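Questions people keep asking about the gripper work at Driltley. Put together fast between shifts, will fix it up when I can. Last touched in April. - Delia

**Is my job going away?**
No. Nobody on the packing floor is losing hours over this. The jobs change though, and I'd be lying if I said otherwise. Less lifting and sorting, more checking and recording.

**What do the recording people do all day?**
Hold the grippers, do a task, reset, do it again. Target is 300 good takes per person a week. We were at 1,874 total last time I looked, goal is 3,000 before Kedwood gets the first batch.

**Do I have to sign up?**
Voluntary. Talk to Sorin Lungu. If you try it and hate it you go back to your old station, same rate.

**Same pay?**
Same base. Recording shifts get the skilled rate after five full shifts. Aurelia Toma has the sheet, ask her and not me.

**My wrists hurt after an hour. Normal?**
Sore is common the first week. Hurting is not ok - stop and tell your lead. Breaks are every 40 minutes and they are paid, take them.

**Am I being timed?**
Takes get a start and end time, yes. Those do not go in your review. Rodrigo asked for that in writing and we got it, copy is on the board by the lockers.

**Can I wear my watch, rings etc?**
Watch or bracelet is fine at the tables. Not fine near the belt, same rule as allways.

**What if I botch a take?**
Mark it bad and move on. Don't redo it in a rush to hit your number.

**Who fixes the robots when they jam?**
Right now Surkness sends someone. Plan is to train two people from our own floor, list is open. Night shift can apply too, I know the first notice made it sound like they coudn't.

**Will the arms run at night with no one around?**
Not planned. There's a person on the floor any time they're on.

**Something not on here?**
Note in the box or catch me before 7 am. Pay stuff to Aurelia.
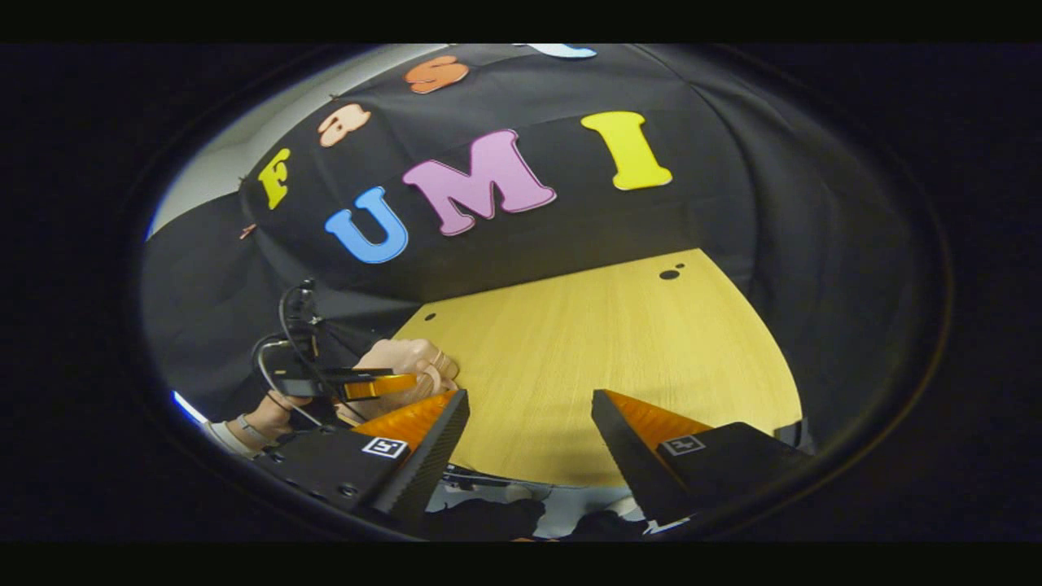
*Grippers in hand at the table, FastUMI letters on the black cloth.*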